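4. Preparing and Fitting the Woven Basket

This section applies to the dark brown basket supplied with the Hosgate shelf unit. Complete it before you install the shelf runners described in section 5. Set the basket on a clean, level tabletop with good light, and remove everything from inside it.

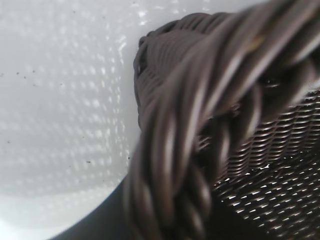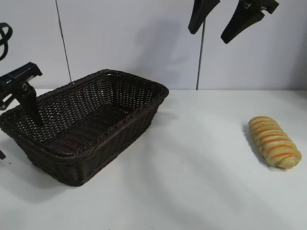
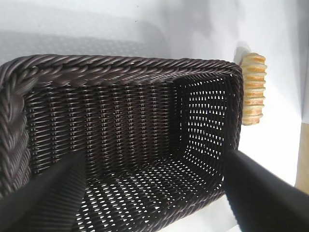

Fig. 4-1. Woven basket with braided rim, three views.

4.1 Terms used in this section

Rim: the thick twisted braid that runs around the opening.
Wall: the woven sides below the rim. The weave is tighter in some areas than in others.
Floor: the woven base inside the basket.

4.2 Inspecting the basket

1. Run a dry fingertip along the full length of the rim. Feel for raised strand ends.
2. Look through each wall toward a light source. Small points of light between the strands are normal and do not indicate damage.
3. Check each corner where two walls meet. Strands must lie flat against one another with no break.
4. Press the floor lightly with an open hand in several places. It should flex slightly and return.
5. Turn the basket over and repeat step 3 on the underside.

Note: Highlights on the strands change with the angle of the light and can look like scratches. Move the basket before you decide that a strand is marked.

CAUTION: Do not pull on a raised strand end. Trim it flush with sharp scissors. Pulling can loosen the rows on either side.

4.3 Cleaning before first use

1. Brush the walls and floor with a soft, dry brush, working along the strands.
2. Brush the grooves of the rim in the direction of the twist. Dust collects there first.
3. Wipe all surfaces with a damp cloth. Use plain water only.
4. Leave the basket upright in a ventilated room until fully dry. Allow at least 4 hours.

CAUTION: Do not soak the basket or use a hair dryer or heater to speed up drying.

4.4 Fitting the liner (optional)

The Solitz fabric liner is sold separately.

1. Unfold the liner and find the long side, marked with a sewn tab.
2. Match the long side of the liner to the long side of the basket.
3. Push the liner down until it meets the floor, then smooth it into the corners.
4. Fold the upper edge of the liner over the rim. The overlap should be 3 cm on all sides.
5. Tie the cords at the short ends. Do not thread the cords through the wall openings.

If the liner rides up at the corners, remove it and start again from step 2 - the long side is usually in the wrong position.

4.5 Placing the basket on the shelf

1. Measure the shelf opening. Leave 20 mm of clearance above the rim.
2. Lift the basket with both hands under the floor.
3. Set it on the shelf with one long side facing out.
4. Slide it back until it stops. Do not force it past the side posts.

Note: Keep the basket at least 100 cm from stoves, radiators and other sources of heat.

If you are using the narrow Wudum shelf, go to section 6 for the spacer strips. Otherwise, continue with section 5.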